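Wivthorpe Printed Cotton Table Covering, Cream Floral
Product code 1619

Plain-weave cotton cloth sold by the metre or as a hemmed panel. Intended for tables, worktops and shelf fronts in homes, craft rooms and village halls. Printed on one side only.

Weight: 200 g per square metre
Shrinkage: allow 3% in length on first wash
Wash: 40 degrees, with similar colours
Iron: medium, on the reverse
Tumble dry: low
Sold from: Pukstead warehouse

The cloth is supplied unwashed and carries a light starch finish. Wash before cutting if the covering is to be made to an exact size. Hemmed panels have a double-turned hem on all four sides with mitred corners, stitched in matching thread.

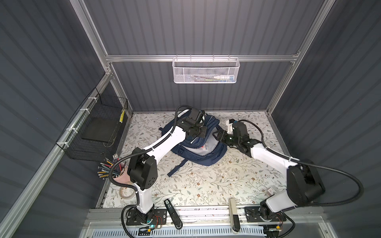 Pattern scale should be checked before ordering. Large repeats waste cloth on narrow tables, as the motif has to be centred and the remainder trimmed. Small scattered prints can be cut at almost any point. On a cream ground with small green leaves, thin brown stems and tiny flowers, a join is also easier to hide. Dark items stay easy to find on a ground of this shade, as with the navy blue backpack lying on the cloth. For joined widths, order one extra pattern repeat per drop.

The Hijazi range uses the same base cloth with a wider stripe and may be mixed with this one in a single order. Korkier backing felt (code 606) is cut to the same widths and is fixed with double-sided tape or tacked by hand. It should be removed before washing.

Cut lengths cannot be returned. Hemmed panels may be returned unwashed within 14 days. Orders over 300 metres are woven to order and are not held in stock; ask for a delivery date before paying.

Page updated March 13, 2025. Next delivery of cream ground due in April.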